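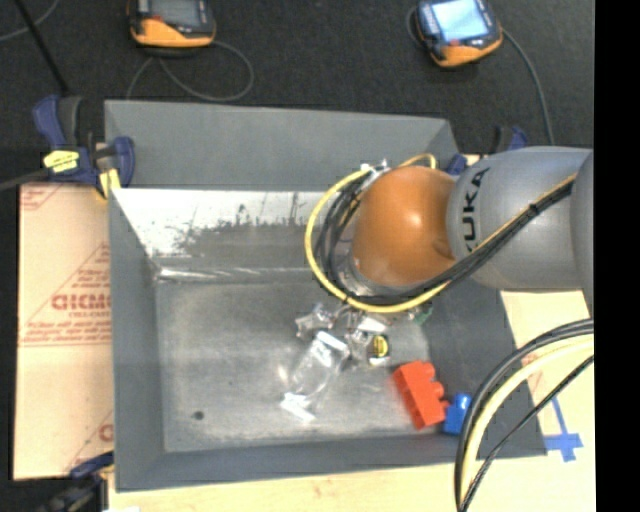

Post no. 21

So I've had the Zurance bin-picking kit for the whole of September now, and a few of you have been asking whether it's worth the money. Short answer: mostly yes, with some grumbling.

What you get for £1553 is the software licence, the mounting bits, a cable set and a fat printed guide. You bring your own arm (ours is a KUKA) and your own bin. Wurkard do a bin to go with it, but we clamped down a big grey metal one and the software didn't mind at all. The sloping walls help – things tend to slide back towards the middle where the arm can get at them.

Setting up took me 2 evenings, and most of that was cables. Please, please leave yourself a generous loop round the wrist! The guide suggests a much tighter run and I didn't like how it pulled when the last joint turned, so I redid the lot.

For testing I like a proper mix of rubbish: clear plastic packaging, shiny crumpled bits, a couple of toy building blocks. The blocks are easy, even tipped on their side in a corner. Clear plastic is where it struggles. I gave it 60 goes at see-through stuff and it dithered over far too many of them, which the old Haddadin package never did (though that one was painfully slow at everything else).

Support is run out of Zandholm and they answer emails quickly, usually before lunch. I've asked them about a setting for see-through items and they say one is coming in the next update. I'll post again once I've had a play with it.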